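Home | Projects | Student Reports | Archive | Contact

Working Rules for a Two-Arm Bench: Writing, Testing and Revising a Shared Code of Practice

By Maëlle Penner and Nikola Papadopoulos
Supervisor: Zdenka Kelmendi
August

Summary

This report presents a code of practice for student teams who operate a two-arm robot in the shared laboratory at Vikthorpe. The code was written over one term, applied by two project groups, and revised once. It covers preparation of the work area, conduct during a session, handling of light and fragile objects, stopping and restarting, and the session record. The report explains how the rules were chosen, which of them changed, and which questions remain open. The revised rules are given in full in Section 5.

1. Background

The laboratory at Vikthorpe is used by several courses. Until this project, each group that worked with the arms kept its own instructions. Some of these were thorough. Others consisted of a single page taped inside a cupboard door, and two of the pages disagreed on who was permitted to restart the arms after a stop.

The supervisor asked the authors to prepare one document that every group could follow. The brief set three limits. The code had to fit on two sheets of paper. It had to use words that a first-year student would understand without a glossary. It could not replace the laboratory safety policy or the manufacturer's manual, both of which take priority wherever there is a conflict.

The project did not attempt a formal risk assessment. That work belongs to the laboratory manager, Lumturie Berisha, who reviewed each draft and whose comments are reflected throughout.

2. Scope and Terms

The code applies to sessions in which one or both arms move under power. It does not apply to maintenance, software work with the arms switched off, or public demonstrations. Demonstrations require separate approval.

Four terms are used in the same sense throughout.

Operator: the student who controls or starts the motion of the arms.

Observer: a second student who watches the work area and has the authority to call a stop at any time.

Work area: the table and everything that either arm can reach.

Target object: the item that the task is about. All other items on the table are called background objects.

The distinction between target and background objects caused more discussion than any other part of Section 2. The Kingi group, which studies handling of household items, places extra objects on the table on purpose. The Jernlow group works with a bare surface. A rule that said "clear the table" would have been easy to write and useless to the first group. The code therefore asks that every object on the table be there by decision and be listed in the session record.

3. Method

The authors began by collecting the existing instructions and sorting each statement under one of five headings: preparation, conduct, objects, stopping, and records. Statements that repeated one another were merged. Statements that could not be checked by a second person, such as "be careful near the arms," were either rewritten or removed.

The first draft contained 12 rules. It was used by the Kingi and Jernlow groups during their regular sessions. After each session the observer completed a short form with three entries: rules that were followed without difficulty, rules that were skipped, and rules that were not understood. The authors attended six sessions without taking part in them.

Mimoza Ivanov, who acted as observer for the Kingi group, also kept free notes. These turned out to be more useful than the forms. A form could show that a rule had been skipped, but the notes usually recorded what the operator had been trying to do at the time.

At the end of the trial the authors met with both groups and went through the draft line by line. Nine rules were kept in the final version. The others were merged into neighboring rules or moved to the laboratory checklist.

4. Findings from the Trial

4.1 Preparation

The draft required the operator to inspect the floor before each session and to place cables outside walking routes. Both groups agreed with the purpose of the rule. In practice, the inspection was often done early, before the last equipment had been connected, and cables added later were not checked. The revised rule places the inspection immediately before power is applied to the arms.

The table covering was another matter raised by the groups. A cloth gives a softer surface and reduces sliding, but a finger that closes too low may catch it and pull the background objects along. The revised code permits a cloth provided that it lies flat and has been checked by hand at all edges within reach.

4.2 Conduct of People

The draft stated that people should remain "at a safe distance." The observers reported that this phrase gave them no basis for calling a stop. After discussion with Ms. Berisha, the authors replaced it with a standing line set at 900 mm from the edge of the table. The line applies while the arms are enabled, including during pauses. A person who needs to cross it must say so and wait until the operator has disabled motion.

This was the least popular change. Members of the Jernlow group argued that slow motion with a light object presents little danger and that repeated stops lengthen the session. The authors recognize the cost. The rule was retained because an observer cannot judge from outside whether the next motion will be slow.

4.3 Status Lights

Several students treated a green light on the arm as permission to approach. The meaning of a light depends on the equipment and its settings, and the manual must be consulted for each model. The code now states that no indicator light, of any color, may be taken as permission to enter the work area. Permission is given aloud by the operator.

4.4 Fragile and Folding Objects

The draft had a single rule for fragile items, which limited closing force. It was adequate for cups and boxes. Folding objects showed its weakness. A paper fan held by both hands can be damaged with very little closing force if the hands move apart, or if one hand turns while the other stays still. The risk lies in the relation between the two grips, and a limit on each hand alone does not address it.
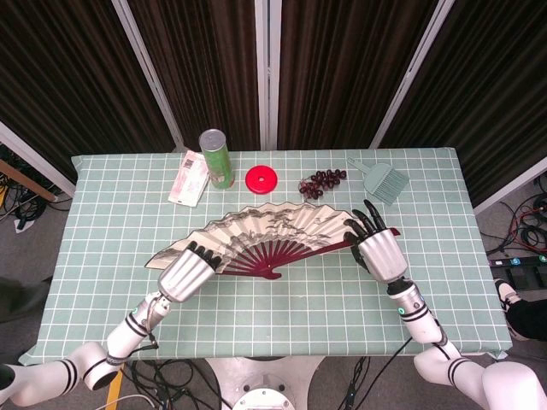
Figure 1. Two-handed grip at the outer edges of an open folding fan, with background objects placed along the rear of the table.

In the arrangement shown in Figure 1, each hand holds one side of the fan, and the painted leaf is spread between them. The pivot points toward the front of the table. The authors regard the outer ribs and guards as the proper contact points for an object of this type, as the leaf is easily creased. Contact with the leaf should be kept as small as the task allows.

The figure also bears on the placement of background objects. The green can, the grapes and the other items stand beyond the fan, along the back of the cloth. At the right end, however, the small brush lies close to the fingers of the right hand. Under the revised code, the operator would be expected to consider the path of each hand when it opens and withdraws, and to move any item that lies on that path before the session begins. The draft contained no such requirement.

4.5 Stopping and Restarting

Stops were called promptly, and no operator disputed one. Restarting was less consistent. In some sessions the arms were enabled again while the target object was still held under tension from the interrupted motion. The revised rule requires the operator and observer to agree on the state of the object before motion resumes. If they do not agree, the object is released at low speed and the task starts over.

4.6 Records

The session record was completed in most cases, but object lists were often copied from the previous session. The revised form leaves the list blank each time and asks for the initials of the observer.

5. Revised Code of Practice

Rule 1. Two trained students must be present whenever the arms are enabled, one as operator and one as observer.

Rule 2. The floor and cables are inspected immediately before power is applied.

Rule 3. Every object on the table is listed in the record. Objects that serve no purpose in the task are removed.

Rule 4. Any cloth lies flat and is checked by hand at the edges within reach.

Rule 5. All persons remain behind the standing line while the arms are enabled. Crossing requires a spoken request and a spoken answer.

Rule 6. Indicator lights do not give permission to approach.

Rule 7. For two-handed tasks, the operator states in advance the contact points, the allowed change in distance between the hands, and the path of withdrawal.

Rule 8. Either student may call a stop without giving a reason. Motion resumes only when both agree on the state of the target object.

Rule 9. The record is completed and initialed before the next session begins.

6. Limitations

Only two groups took part in the trial, and their members knew the authors. It is likely that they were more patient with the draft than other students would be. The code was also tested with one type of equipment. Groups that use the mobile unit at Skiditz have asked to adopt it, but Rule 5 assumes a fixed table and would need to be rewritten for a moving base.

Rule 7 has been used in few sessions. The phrase "allowed change in distance" was understood differently by the two groups, and a worked form may be needed.

7. Recommendations

The authors recommend that the revised code be posted at the bench and introduced during the first laboratory session of each course. The observer's free notes should be kept alongside the record for one further term. Responsibility for the text should pass to the laboratory manager, with changes proposed in writing by any group.

A separate document for Skiditz should be prepared by students who work there.

Last updated: August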